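Gripper update, quick one

May 19, 2021

Ok so the second gripper is together. Took way longer than I said in March, mostly the finger housings, which I reprinted 3 times before the slots lined up. Gray filament is nearly gone. Yellow tips came out fine first go, figures.

Named the pair Drulavora 1 and 2. Princess Villanueva wanted Cloditeo, lost the coin toss.

The plan for this week was thin stuff. Blocks and cups are boring now, I want to know if two hand-held grippers can share something floppy without one of them yanking it away. So, strips. Narrow, see-through, stood up on end between the tips. One person per gripper, face to face over the white table.

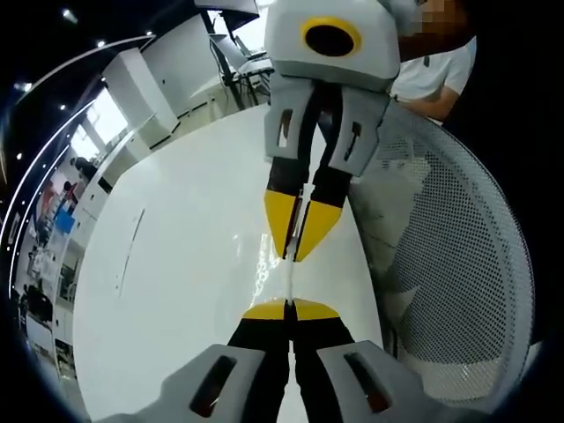 Both grippers on the one strip, mine's the near one.

Things I noticed, no order. The wedge shape on the tips matters more than I thought, flat pads would of been hopeless. You have to close slow. Glare off the table is a pain, strip is so pale I lose it against the shine. Might try a dark mat or just tape some black paper down.

Still to do: log the finger width on both units at the same time. Right now the clocks drift and I end up lining it up by hand, 2,000 lines in a text file, no thanks. Also the screws on unit 2 work loose after some 11 grabs. Threadlock is on order.

Code goes up once I clean out the swearing. Parts list too, if anybody wants it, ask in the comments.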